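Brumine Floor Pickup Service: Frequently Asked Questions

What does the service include?
Brumine supplies, installs and maintains one mobile pickup unit per floor of a client's office. The unit retrieves household and office items left on the carpet after hours and places them in a collection tub. Programming, repairs and software updates are covered by the monthly fee.

Which items can the unit pick up?
The standard gripper is rated for items of up to 800 grams. Bottles, cartons, small packages and crumpled paper are all within its range. Glassware, cutlery and liquids in open containers are excluded under the service agreement.

Does furniture need to be moved?
No. Desks, stools and potted plants may remain in their usual positions. Clients are asked to secure any cables that hang to the floor before the first visit.

How does the unit recognize an object lying on its side?
The wrist camera has a very wide field of view, and the unit plans its approach from the object's outline and angle. Clear plastic can be difficult to detect against some floor coverings. A spray bottle with a bright printed label, resting on dark grey carpet, is a typical item at this stage of the work. 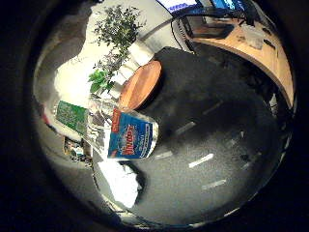 Are floor markings required?
Short strips of white tape may be applied during commissioning. They may be removed after 14 days unless the technician advises otherwise.

Is video retained?
Images from the wrist camera are stored on the client's premises for 48 hours and then deleted. Written consent is required for any longer period.

How is a trial arranged?
Trials are offered at our Zulusari and Wamadon offices and run for 19 working days. Requests should be directed to Spyros Leka, Client Services. The current fee schedule took effect on 1st January and will be reviewed in June.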